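Keep the parts counter open on Saturdays
Chantelle Molefe, 15/01/2018

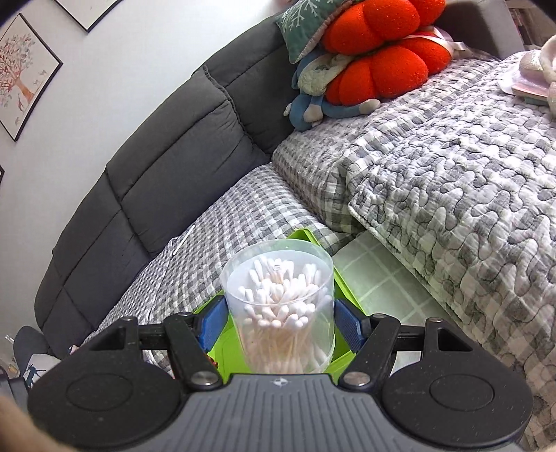
I milked cows for 20 years before my knees gave out, and in all that time the person I was most grateful to, after my husband of course, was whoever stood behind the parts counter at Belkadi on a Saturday morning. Now I hear the dealers round here want to shut on Saturdays and send us all to a website, and I do think it's a great pity.

I know the arguments. Virgil Chiriac has put them to me more than once, very patiently, over very good cake. Wages are dear, the weekend trade is thin, and anything ordered by 11 at night comes on the next working day. All true! But a cow doesn't know what a working day is. When our vacuum pump failed one October we had 301 animals waiting, and Tamara Matei found the right belt from my muddled description over the phone (I'd called it "the wiggly one") and had it on the counter before I'd parked.

You can't type "the wiggly one" into a search box, or I never could. Three dealers sharing a Saturday rota would cost each of them very little - one open door between them, with a phone that gets answered. Forora did something like it for tyres and the farmers were glad of it. I'd happily pay a bit more for my rubberware to see it done, and I've told Virgil so.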